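Jan 16, 2020

**Arkden opens an exhibition on the mermaids of old church benches**

The Arkden museum has the pleasure to announce "Comb and Mirror", an exhibition about the mermaids which medieval carvers put on the benches and seats of parish churches. It will open in April and will show 216 drawings, rubbings and plaster casts. Most of them were never shown to the public before.

The collection was made by Halina Górecki, who visited churches for many years with paper, wax and a bicycle. Her nephew Dariusz Górecki gave it to the museum, together with 1,663 index cards in her handwriting. On the cards she noted the position of each carving, the kind of wood and the names of the people who opened the door for her.

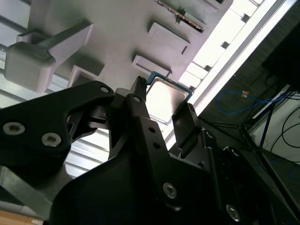 Why a mermaid should sit in a church is an old question. Many writers see her as a warning against vanity, and the comb and mirror support this reading. But some mermaids have no mirror, and a few are feeding a lion. "I do not believe that one answer fits all of them," says the curator, Halldóra Hjaltested. "Some carvers perhaps copied a figure from a book and liked it – we should leave a place for this also."

The exhibition fills two rooms. The first follows the mermaid and her relatives, the siren with bird feet and the double-tailed woman. The second is given to Halina Górecki's working method, with her maps and letters.

A catalogue with an essay by Igor Kaczorowski will be published by Morelli. School groups are welcome in the mornings and should book in advance.

Press contact: Shirley Ouellet, Arkden museum press office. Pictures of the carvings can be requested from the same office.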